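4.2 Cell model and wrist camera alignment

The simulated cell reproduces the layout of the Usasetti cell as it stood after the April rebuild. The arm base, flange adapter and two-finger gripper were measured on the real machine by E. Haugen and entered as rigid bodies with fixed transforms. The finger geometry was simplified to flat blades with slanted tips. Pad compliance was left out of the visual model and handled only in the contact solver.

The wrist camera is fixed to the gripper body, so the housing and both fingers remain in view through the whole approach. We kept this arrangement on purpose. The fingers give a reference of known size in every image, and a drift in the camera mount shows up as a shift of the fingertips before it shows up anywhere else. After any collision in the real cell the mount is loosened, reseated against its stop and tightened again, and the fingertip positions are compared with the stored reference. If either tip is off by more than 6 pixels, the hand-eye calibration is repeated with 30 poses. Smaller offsets are logged and left alone.

Textured surfaces were used in the model to give the feature tracker enough contrast at short range. A. Salcedo found that with uniform surfaces the tracker lost lock in almost 53 percent of the close approaches, mainly when a single face filled the space between the fingers. With a mottled texture the remaining failures were concentrated near face edges, where part of the view falls on the plain background. Figure 2 shows a rendered close-range view with the fingers open and a brown textured surface ahead of the gripper.
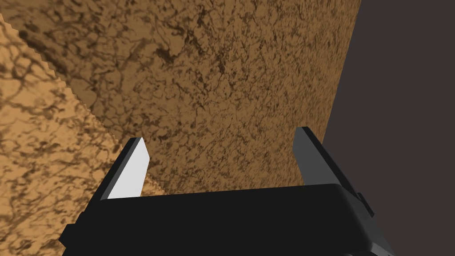
The approach speed is therefore reduced over the last 30 mm, and the tracker is reinitialized once at the start of that segment. The same settings were carried over to the real controller without change. Finger closing is commanded only after two consecutive pose estimates agree to within the tolerance given in Section 3.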